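브롤렉(Brolleck) 지하수로 숨은 방 여는 법 + 설정화 30장 다 모으기

급하게 정리함. 틀린 거 있으면 댓글로.
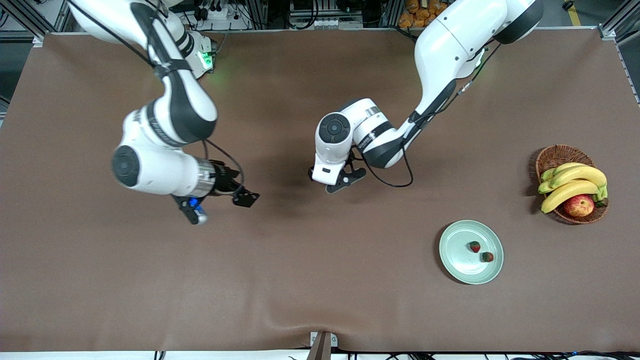
통권 192호 | 공략 코너 | 2쪽

일단 준비물부터. 등불, 밧줄 2개, 그리고 울로아(Ulloa) 마을 대장간에서 파는 녹슨 열쇠. 열쇠는 낮에만 판다. 밤에 가면 대장장이가 없어서 헛걸음함. 플리스트콤(Flistcombe) 챕터 안 깬 사람은 지하수로 입구 자체가 안 열리니까 그거 먼저 하고 오세요.

1. 지하수로 입구
에르포트(Erport) 항구 서쪽 계단으로 내려감. 경비병 두 명 있는데 싸우지 말고 순찰 도는 거 기다렸다가 지나가면 됨. 들키면 계단 위로 다시 올라가서 잠깐 서 있으면 풀린다. 세이브는 계단 밑에서. 꼭.

2. 수위 조절
첫 번째 방에 레버가 있음. 왼쪽 먼저, 그다음 가운데. 오른쪽은 건드리지 마세요. 당기면 물이 다시 차고 방을 나갔다 들어와야 초기화됨. 저는 이거 때문에 한참 돌았음.
물 빠지면 바닥에 쇠창살 보인다. 녹슨 열쇠 여기서 씀. 열쇠는 쓰면 사라지니까 여분 살 필요 없음.

3. 밧줄 구간
쇠창살 아래는 낭떠러지. 밧줄 하나로 중간 턱까지, 남은 하나로 바닥까지. 중간 턱에서 등불 켜고 벽을 보면 물고기 문양이 있는데, 머리가 가리키는 쪽으로 내려가야 됨. 반대쪽은 함정. 떨어지면 세이브 불러오는 수밖에 없다.

4. 숨은 방
바닥에서 북쪽으로 쭉. 막다른 벽 나오면 등불을 끄세요. 켜놓고 있으면 암만 눌러도 반응 없음. 끄고 조금 있으면 벽 틈으로 파란 빛이 새어나오고 그때 조사 버튼. 문 열림.
안에 상자 2개. 큰 거는 망토, 작은 거는 설정화 묶음. 작은 상자부터 여는 걸 추천. 큰 상자 열면 석상이 깨어나서 전투 시작됨.

5. 석상 전투
약점은 등. 돌진한 뒤에 벽에 박히면 그때 때린다. 체력 절반 밑으로 가면 바닥 치는 공격이 추가되는데 점프로는 못 피하고 뒤로 구르기. 화살은 거의 안 박힘. 무기는 둔기가 편함.
정 안되면 문 밖으로 도망쳐도 된다. 작은 상자 내용물은 그대로 남아있음.

6. 설정화 보는 법
메인 메뉴 > 기록실 > 그림. 바로 안뜨면 한 번 저장하고 타이틀로 나갔다 오기. 전부 30장인데 숨은 방 묶음이 없으면 마지막 장이 계속 잠겨있음. 나머지는 본편 진행하면서 자동으로 들어오고, 항구 술집 의뢰 보상도 하나 있으니 그건 놓치지 마시고. 의뢰인은 2장 끝나면 떠납니다.
개인적으로는 초기 브롤렉 스케치가 제일 좋았음. 지금보다 탑이 훨씬 높고 수로가 지상에 있다. 왜 바꿧는지 설명은 없음.

자주 막히는 곳
- 레버가 안 움직임: 등불 손에 들고 있으면 안 됨. 집어넣고 다시.
- 열쇠가 상점 목록에 없음: 플리스트콤 챕터 완료했는지 확인.
- 파란 빛이 안 보임: 화면 밝기 문제일 수 있음. 옵션에서 올려보세요.
- 2회차: 망토는 이월되는데 상자는 다시 열린다. 석상도 다시 나옴.

물고기 문양 방향은 페르민 파이네말(Fermín Painemal) 님 제보로 고침. 전에 반대로 써놨었음, 죄송.

10월 패치 이후에 레버 순서 바뀌면 이 글에 덧붙일 예정. 다음은 에르포트 등대 쪽 쓰는 중입니다.

2026년 9월 25일 수정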